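About Kandmont Textile Care

Kandmont Textile Care is a commercial laundering, linen hire and textile testing company. We process table linen, towelling, bed linen and uniforms for restaurants, function venues, aged care homes and small accommodation operators. The company operates from a single plant with an attached laboratory, and all washing, finishing, repair and testing is carried out on that site.

What we do

Our work falls under four headings: contract laundering of customer-owned goods, hire of company-owned linen, repair and alteration, and textile testing. Most customers use the first two. Testing is sold separately and is open to manufacturers, importers and other laundries.

Contract laundering covers goods that belong to the customer and must go back to the same customer. Each item is tagged on arrival with a heat-sealed label carrying a customer code and an item number. The label is scanned at intake, after washing, after finishing and at dispatch. An item that misses a scan is held on the exceptions rack until it is found in the system or the customer is contacted.

Hire linen is pooled. A customer orders by size, colour and cloth type and receives items from common stock. We do not reserve particular pieces for particular customers unless the order includes printed or embroidered goods, in which case the stock is bagged and stored under the customer's own code.

How the company started

Kandmont was set up by Priit Adomaitis, a dyehouse technician, and Laimutė Uibo, a textile chemist. Both had worked for a mill that supplied woven table linen to the hospitality trade. A large share of the complaints reaching the mill concerned colour loss and shrinkage, and when the returned pieces were examined the cause was often the wash process: excess alkali, water that was too hot for the dye class, or tumble drying of cloth that should have been finished damp.

The first premises held 3 washer-extractors and a flatwork ironer bought second-hand. Laboratory work was done on a bench in the corner of the sorting area, which was unsatisfactory because of lint and humidity. The laboratory moved to a separate conditioned room when the company took over the adjoining unit, and the sorting area was rebuilt at the same time with a wall between soiled and clean goods.

The company remains privately owned. Priit Adomaitis is responsible for the plant, maintenance and transport. Laimutė Uibo is responsible for the laboratory, wash chemistry and staff training.

The plant

Soiled goods enter at the eastern dock and clean goods leave from the western dock. Trolleys do not cross the barrier wall. Washer-extractors are of the pass-through type, loaded on one side and unloaded on the other, and the air pressure on the clean side is kept slightly higher than on the soiled side.

The plant has storage positions for 848 trolleys and bins. Water is softened before use and final rinse water is recovered for the first wash of the next load of the same colour class. Rinse water from dark loads is not recovered. Heat is taken from the waste water through a plate exchanger before it is discharged to sewer.

Chemical dosing is controlled by a system we call Katenis. It was written in-house and replaced a set of manual timer cards. Katenis stores a wash formula for each category of cloth and soil, and it will not start a machine if the loaded weight falls outside the range permitted for that formula. Operators can stop a cycle at any point but cannot change a formula. Changes are made by the laboratory after a trial load and are recorded with the reason, the date and the initials of the person who approved them.

Sorting and classification

Sorting has more influence on the result than any later step. Goods are divided first by fibre, then by colour, then by soil. The main categories are:

White cotton and cotton-polyester flatwork
Pastel flatwork
Strong and dark colours
Printed cloth
Towelling and other pile fabrics
Trimmed, stitched or embroidered items
Kitchen cloths and aprons
Items for inspection

Kitchen cloths are always processed apart from everything else. Cooking oil that has not been fully removed can oxidise in the dryer and self-heat in a folded stack, so these loads get a higher-alkalinity formula, a full cool-down and a temperature check before folding. Staff may not shorten the cool-down for any reason, including a late truck.

Trimmed and stitched items are inspected at intake for broken threads. Decorative stitching is frequently sewn with a thread whose shrinkage differs from that of the base cloth, and a seam that looks sound before the first wash can pucker afterwards. Where we see a risk we write to the customer before processing. If no reply is received within the agreed turnaround, the item is washed on the most conservative formula that suits the fibre.

Finishing

Flatwork is ironed damp from the extractor. Over-drying before ironing causes static, creasing and yellowing, and the residual moisture target for each cloth type is posted at the ironer. Towelling is tumble dried and is never ironed, as pressure flattens the pile and reduces absorbency. Fabric softener is not used on towelling for the same reason.

Folding follows the customer's fold sheet where one has been supplied. In other cases the house fold is used. Tablecloths are folded face in, screen-folded along the length and then in quarters, so that two people can open them over a table without the cloth touching the floor.

The laboratory

The laboratory tests for dimensional change, colourfastness to washing and rubbing, tensile strength, residual alkali, whiteness and absorbency. Specimens are conditioned before measurement. Results are reported with the method, the number of specimens and the individual values as well as the mean.

A standard durability series runs for 50 wash cycles, with measurements at set intervals. Control cloths are included in every series. If the control result falls outside its limits the series is rejected and repeated at our cost.

The company also maintains the Tamošiūnaitė reference set, a bound collection of woven and pile fabric swatches kept in the dark and used for visual comparison of ageing and colour change. It holds 3776 swatches, each with an entry for fibre, construction, dye class where known, and wash history. The set may be viewed by appointment. Swatches are not lent, and photography is permitted only under the viewing cabinet lights.

Layering and table linen in use

Several of our customers dress tables in more than one layer, usually a full-drop cloth with a runner or overlay. The layers should be treated as separate articles for laundering even when they are bought together. A pale base cloth and a strongly coloured runner belong to different colour classes and must not share a load, and a damp runner should not be left on a pale cloth between services. Dye that is fast in the wash can still transfer under prolonged contact when damp. 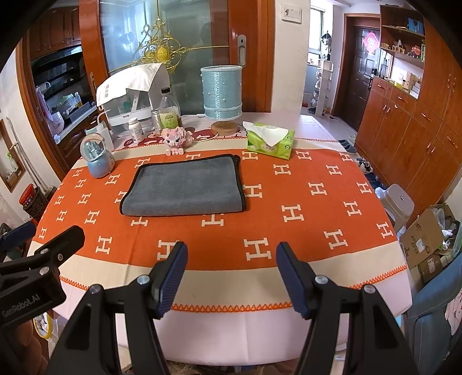
Drop length is the other matter on which we are often asked for advice. We recommend that customers allow for shrinkage when specifying a cloth, and that they measure the table itself and ignore the catalogue size. A cotton cloth supplied without pre-shrinking will usually lose more in the warp than in the weft, and a cloth cut to an exact drop will hang unevenly once it has been through the plant. Rounded tables and tables with rounded corners need particular care, as a square-cut cloth hangs lower at the corners than along the sides.

Repairs

The repair room handles hems, small holes, replacement ties and relabelling. Repairs in hire linen are made at our discretion. Repairs to customer-owned goods are quoted unless the customer has a standing authority on file. Darns are not carried out on the face of white tablecloths; a cloth with a visible hole is cut down to a smaller size where the sound area allows, or is downgraded to polishing cloth.

Our end-of-life program is called Furkosach. Cotton goods that cannot be repaired are stripped of labels and fastenings, sorted by colour and sold to wiper cutters. Blended cloth is harder to place and is baled and held until a full consignment is ready. Customer-owned goods enter the program only with written consent.

Quality and complaints

Rejected items are recorded by cause: stain remaining, tear, finish, wrong fold, wrong customer. Causes are reviewed by the plant and laboratory together. A complaint about a damaged item is dealt with by examining the item, so please keep it and send it back unwashed. Photographs are useful for identifying a piece but are not sufficient to establish whether damage is mechanical or chemical.

Where the damage is found to be ours, the item is replaced or credited at its depreciated value. Where it is found to have come from use, such as bleach splash from a cleaning spray or a cut from a knife, we supply a short report and no charge is made for the examination.

Employment and training

New staff begin in clean-side folding and rotate through ironing, washing and sorting. Sorting is taught last. Each area has a written procedure and a practical assessment, and operators are not left unsupervised on a machine until both are signed off. The company takes one laboratory trainee at a time. Applications for the traineeship open in August.

Site visits

Customers and prospective customers may visit the plant by arrangement. Enclosed shoes are required and loose jewellery must be removed before entering the ironing area. Visitors walk from the clean side to the soiled side and leave by the eastern dock.

Written enquiries about laundering and hire should be addressed to the plant office. Enquiries about testing should be addressed to the laboratory and should state the fibre content, the number of pieces available and the date by which results are needed.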